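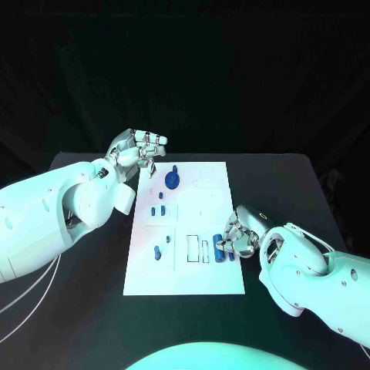 Search this site Enter keywords Go

Draw the Outline First

Last updated: 3 April 2018

Most advice about keeping a workbench in order is about containers. Buy bins, buy drawers, buy a label maker. I have bought all of them, and I think the money would have been better spent on a black marker and a flat white board. If a small part has an outline to go back to, it goes back. If it has a bin, it goes in the bin with everything else that is small.

I run the parts counter at Baldursdóttir, a repair shop in Loltmont that handles hand mixers, sewing machines and other things with more pegs and knobs than you would expect. Before that I spent seven years at a bench. We keep 2,857 separate parts in stock, and for a long time every one of them lived in a labeled drawer. The labels were correct. Parts still went missing, and they went missing in the same place every time, which was the bench, between taking a thing apart and putting it back together.

A drawer label tells you where a part is stored. It does nothing for you once the part is out. A board does. You lay it flat, you draw a circle where the round piece stands and a long rectangle where the pair of pegs stands, and you leave the outlines there for good. When the work stops for lunch, you can read the board. A piece standing in its outline is accounted for. An empty outline is a question you can answer before you pick the screwdriver up again.

People object that this is a lot of drawing for one job. For one job, it is. I would not make a board for a machine I will see once. But we see the Drellau sewing machine every week, and its tension assembly has the same parts in it every time. The board for it took an evening to make. It has been used on 2,010 repairs according to our tickets, and the lines have been redrawn once.

The second objection is that outlines are for beginners. I hear this mostly from people who have been doing the work longest, and I used to say it myself. It is true that an experienced hand knows which peg goes where. Knowing where it goes and knowing where it is at the moment are separate matters. I have watched very good people crawl under a bench with a flashlight.

There are right and wrong ways to do it, and I have opinions about those too.

Keep the board white and the table under it dark. You want to see where the board stops, so that a part set down just outside it looks wrong.

Thin lines are better than thick ones. A thick line hides the edge of a small peg, and then you are back to guessing whether it is in its place or beside it.

Do not write words inside the outlines. This is where I part ways with the shop guide from Golatura, which is otherwise good and which I have handed to every new hire. Golatura wants a name in each shape. In practice the part covers the name, so you can only read it when the part is missing, and by then the shape has already told you. Put the names on a sheet on the wall if you need them.

Do not crowd it either. Our first board had an outline for every washer, and it looked like a subway map. We threw it out after three weeks. The one that replaced it has shapes for the pieces that roll, the pieces that look alike and the pieces we cannot reorder. Washers go in a dish.

Leave some outlines bigger than the part. I was against this at first and I was wrong. A tight outline is good for a piece that must stand upright in one spot. A roomy rectangle is better for two or three pieces that belong to the same step and can stand anywhere inside it. You set them down faster, and you still know that they are together.

None of this needs to stay in a repair shop. My kitchen drawer at home has the shape of the can opener drawn on the liner. The board game shelf has a sheet with circles for the pieces. My family thought it was fussy until June, when we played a whole game with nothing missing from the box.

I still buy bins. They are fine for stock, for cable, for anything you have plenty of. But when a shop asks me how to stop losing parts and has money for only one change, I tell them to clear a bench, lay down a board and trace what they took out of the last machine.

Contact us | © 2018 Baldursdóttir, Loltmont | Back to top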